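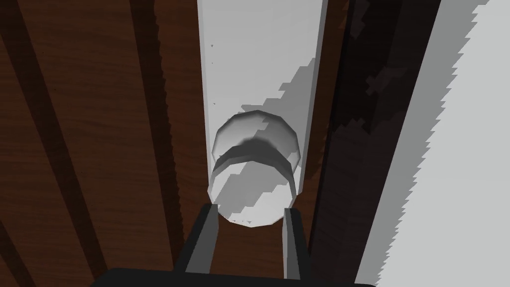
Our group visited the Budum show caves in May at the invitation of Czarnecka Tours. The visit began with the geology of the lower chamber. Staff compared its main column to a plain white cylinder, narrower toward the rounded end.

Home | Visits | Reports | Contact

The walking route is 635 meters long.

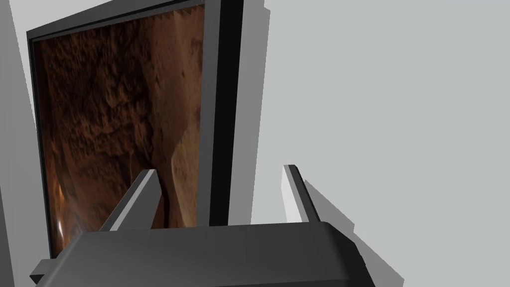

Report by Arlo Tillman, Seteo Travel Office

Tours leave every 43 minutes.

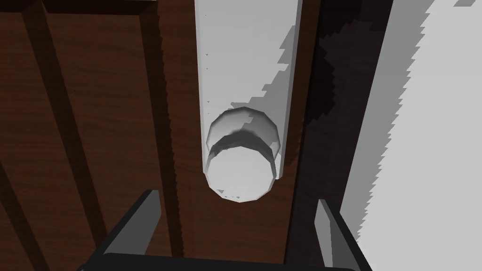

Members then discussed lighting. A shadow with a stepped edge across a white surface is easy to notice, and softer lamps were advised.

Comments (2)

Rosa: Is there parking for buses?

M.K.: Yes, by the lower gate.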